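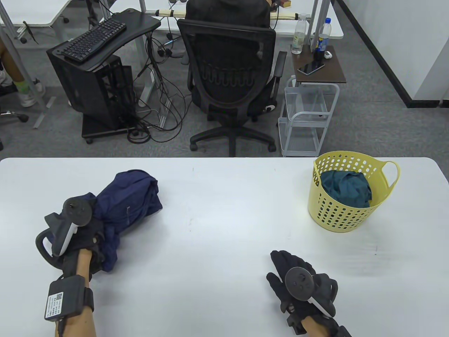 Textiles for Everyday Life
Handout 3: Why fabric creases, and how to read a care label

Welcome back! Last time we looked at fibres under the hand lens. This week we put them to work, and I think it's one of the best topics on the course, as you can try nearly all of it at home.

What a crease is

Cotton is made of long chains of cellulose, held to each other by weak bonds. Bend the cloth and some of those bonds let go, then form again in the new position – and there's your crease! Water loosens them, heat helps them move, and so a damp shirt irons far better than a dry one. Wool is springier (think of the crimp we saw in Handout 1) and polyester hardly takes up water at all, so both shrug off a night in a suitcase.

Dark colours

Navy and black show rubbing sooner than pale shades. Turn them inside out, wash them cool and keep them away from towels, which shed lint like mad. 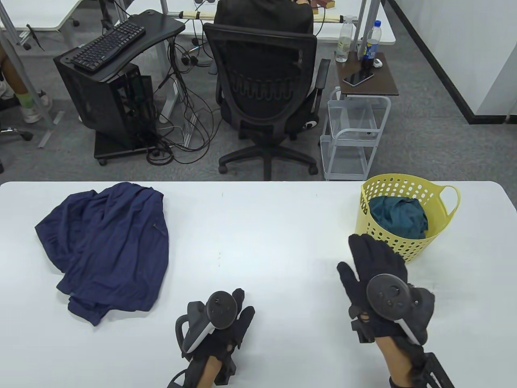

Worked sum: how much water does cloth hold?

Our Louro cotton sample weighed 300 g wet and 100 g dry, so it was holding twice its own weight in water. Do the same sum for the Broleo wool blend and bring your answer along.

Before next time

Read page 89 of the course book, on finishes.
Find 9 care labels at home and copy out the symbols. Old ones are great fun, as some symbols have changed over the years.
Crumple a strip of cotton and a strip of polyester in your fist for one minute, let go, and sketch both.

Next handout: knits, and why jumpers grow.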